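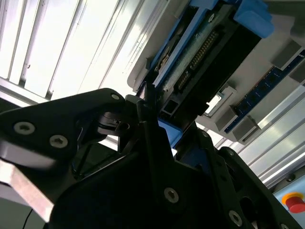

Bright overhead light above the work area, with a black module on a light gray panel.

Better light for the home workshop

I put off fixing the lighting in my shop for years and I could kick myself! Cutting on a line you can clearly see is such a pleasure. Most of what follows costs little or nothing, and you can do nearly all of it on a Wednesday evening after supper.

Start with the dust. Sawdust settles on tubes, shades and lenses so slowly that you never notice the room going dim. Switch everything off, let it cool, and wipe it all down with a barely damp cloth, then a dry one. I do mine every 3 months and I'm amazed every single time.

Next, stand where you normally work and hold out your hands. If they throw a dark shadow right across the bench, the light is behind you. A fixture slightly in front of the bench, toward the wall, does wonders. If moving the fixture is out of the question, add a second one on the other side and the shadows fill in nicely.

Glare is the other half of it. A bare bulb at the edge of your vision makes everything near it hard to see, and you end up squinting at the part you're trying to mark. Louvers or a frosted cover help a lot. So does turning the bench a quarter turn, if you have the floor space (I didn't, until I got rid of the old freezer).

Paint the ceiling white! Flat white, two coats. My garage in Cervantes had bare brown boards overhead and they swallowed everything. I used a leftover gallon of Kultine primer under the top coat, and now the corners are bright enough to read a tape measure in.

For close work, nothing beats a small lamp on a swing arm. Mine is a Gotell clamp lamp, and I keep it low and off to one side, so the light rakes across the wood. Scratches, glue smears and plane tracks jump right out. Try it before you put on any finish and you'll save yourself a lot of sanding later.

A few odds and ends:

Put a light inside the cabinet where you keep drill bits. Stick-on battery ones are fine.

Buy bulbs in the same color for the whole room. Mixed bulbs make stain matching a headache.

Keep lamp cords up off the floor. I screwed 4 cup hooks along the back of the bench and that took care of it.

Leave a flashlight by the door for when a breaker trips.

Coming next: my pegboard layout, and how I fit 12 clamps in the gap beside the window.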